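Gurnlow Shared Workshop: Build Notes, Handout 4
Two-finger gripper: closing on soft goods
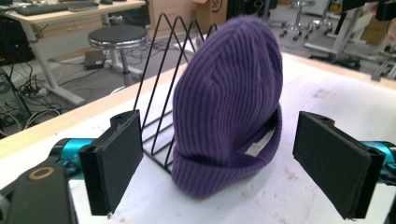

Handout 3 ended with both fingers mounted and the drive homed. The remaining work is to set the opening, the closing speed and the stop condition. A rigid block gives a clear rise in motor current at contact. Knitwear does not. The fabric gives way first, and the current climbs slowly over several millimetres of travel.

Pads
Foam facing is used on both fingers. Check that the two faces are parallel when closed on a sheet of paper. If the paper pulls out at the top but holds at the bottom, loosen the mounting block, reseat the pad and tighten again. Foam that has taken a permanent dent should be replaced in pairs.

Settings
Load the Mistel profile "soft" before any test. Its values are:
Closing speed: 15 mm/s
Stop threshold: 873 (raw current reading)
Hold time before lift: 4 s
The threshold applies to the Rava driver board only. Groups using the older Mamo board must find their own value by the method in Handout 2.

Procedure
1. Open fully and centre the fingers over the item, with a gap on both sides.
2. Lower until the pad tips are just clear of the table.
3. Close to threshold and hold.
4. Lift 7 cm, wait, and lower again.
5. Log the finger position at stop, then open.

A hat with a folded cuff is stiffer at the cuff than at the crown. Grip height therefore changes the stop position, and it must be written in the log beside each reading. Repeat the run at three heights.

Handout 5 covers slip detection. Bring the completed log.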